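Household chores by hand-held gripper: gallery

Last updated: Sun 11 September

The question put to us most often at Derau is whether a machine can tidy a room yet. The short reply is that it can do parts of it, slowly, in rooms it has been prepared for. The longer reply depends on the object. Rigid items with a clear edge are mostly dealt with. Soft, wide or shiny items are still hard, and a good deal of any sitting room is soft, wide or shiny.

The pictures on this page concern one chore only, the handling of upholstered and wrapped items at floor level with two grippers. A person works the grippers by hand. Marker cubes give the position of each tool, and the recorded paths are used later to train the arms.

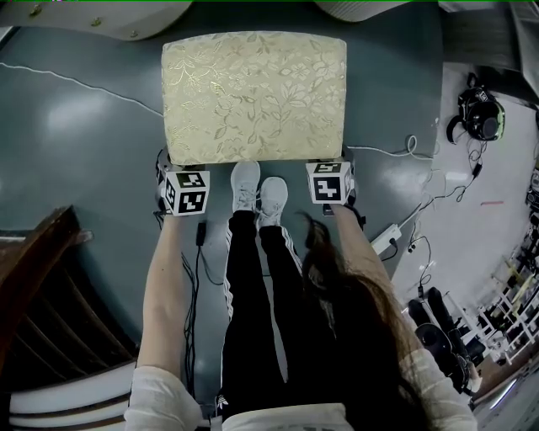

A two-sided hold is needed for anything wider than the jaws can span. Both sides must press at the same height and at nearly the same moment, otherwise the item turns before it lifts. People correct for this without thinking. Our arms do not, and Sreekumar Panicker's log for the Cindach trials puts most failed lifts down to one side arriving late. Of 215 attempts with a padded seat, 7 ended with the seat carried to the right place and set down square. Slowing both arms helped the timing but made the chore too long to be of use to anyone.

Woven covers give the jaws something to hold. Plastic wrapping does not, and it also reflects the ceiling lights, which upsets any depth reading taken from close range. Ehsan Gilani has tried 3 finger surfaces against it. The softest held best and wore out first. Testing of a replacement is due to begin at Baltberg in October.
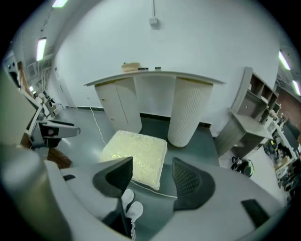 Wrapped block on the floor, seen between the gripper fingers. Counter and shelving behind.

Trailing cables remain a separate problem. The present planner treats a thin cable as part of the floor, so a wheeled base would drive over it. The Jadoon set, with over 830 recorded paths, has too few examples of stepping round one to train on. Until that is put right, we would not leave the system to work alone in a furnished room.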